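Quand un robot plie le linge : ce qui change à l'atelier

Dossier pour les 8-12 ans 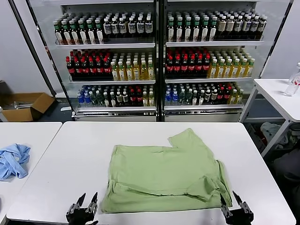 Dans une blanchisserie, le linge passe par plusieurs postes : le tri, le lavage, le séchage, le repassage, le pliage, puis l'emballage. Les machines à laver et les séchoirs sont automatiques depuis longtemps. Le pliage, lui, se fait encore presque partout à la main. Un tissu est difficile à manipuler pour une machine, car il change de forme dès qu'on le touche. Prenons le tee-shirt vert clair étalé sur la table blanche : des plis horizontaux traversent le milieu, une manche dépasse en haut à droite et un pan du côté droit est rabattu vers l'intérieur. Une personne comprend cela d'un coup d'œil. Un robot doit le calculer.

Comment la machine s'y prend

Un robot plieur travaille avec deux bras. Au bout de chaque bras se trouve une pince, et chaque pince a deux doigts. Les doigts s'ouvrent, se placent de part et d'autre du tissu, puis se referment. Une caméra envoie des images à un ordinateur. Un programme cherche dans ces images les bords du vêtement, le col et les manches, puis il choisit les points où saisir le tissu.

À l'atelier Bavow, où l'on entretient des vêtements de travail, le programme s'appelle Rindik. Il découpe le pliage d'un tee-shirt en 6 étapes :
1. repérer le vêtement ;
2. l'étaler ;
3. rabattre le premier côté ;
4. rabattre le second côté ;
5. replier le bas vers le haut ;
6. poser le vêtement sur la pile.

Après chaque étape, le programme compare l'image obtenue avec l'image attendue. Si l'écart est trop grand, il recommence l'étape. C'est une boucle de contrôle -- le thermostat d'un radiateur fonctionne selon le même principe, avec une température à la place d'une image.

Avant l'installation, il a fallu entraîner le programme. L'atelier a enregistré environ 2000 pliages, effectués par des personnes qui guidaient les bras à distance. Le programme s'est servi de ces exemples pour régler ses propres mouvements.

Ce qui change pour les employés

En juillet, le robot a plié 687 tee-shirts chez Bavow. Les employés en ont plié bien davantage pendant la même période. Le robot est plus lent qu'une personne entraînée, et il ne traite qu'un seul type de vêtement. Les chemises, les pantalons et les blouses à boutons restent pliés à la main.

Le travail des plieurs a pourtant changé. Avant, ils répétaient les mêmes gestes toute la journée, debout, ce qui fatigue les épaules et les poignets. Maintenant, ils passent une partie de leur temps à d'autres tâches : préparer les vêtements, vérifier les piles, retirer un tissu coincé dans une pince, signaler les erreurs. Certains ont suivi une formation pour apprendre à arrêter la machine, à la remettre en route et à lire les messages affichés à l'écran.

Ces nouvelles tâches ne plaisent pas à tout le monde. Surveiller une machine demande de l'attention, et l'attente peut paraître longue. Des employés se demandent aussi si l'on aura toujours besoin d'eux. Chez Bavow, aucun poste n'a été supprimé pour l'instant. Dans d'autres entreprises, l'arrivée d'une machine peut entraîner des départs, ou des embauches dans d'autres métiers, comme la maintenance.

Les règles de sécurité

Un bras de robot ne sent pas toujours qu'une personne est proche. Personne ne met donc les mains sur la table pendant un mouvement. Un bouton rouge d'arrêt d'urgence coupe le mouvement des bras. Avant de dégager un vêtement, l'employé arrête la machine et attend que le voyant change de couleur.

Petit lexique

Automatisation : utilisation de machines pour exécuter un travail avec peu d'intervention humaine.
Pince : outil fixé au bout d'un bras de robot, qui sert à saisir.
Capteur : composant qui mesure quelque chose, par exemple une distance, une force ou une lumière.
Maintenance : entretien et réparation des machines.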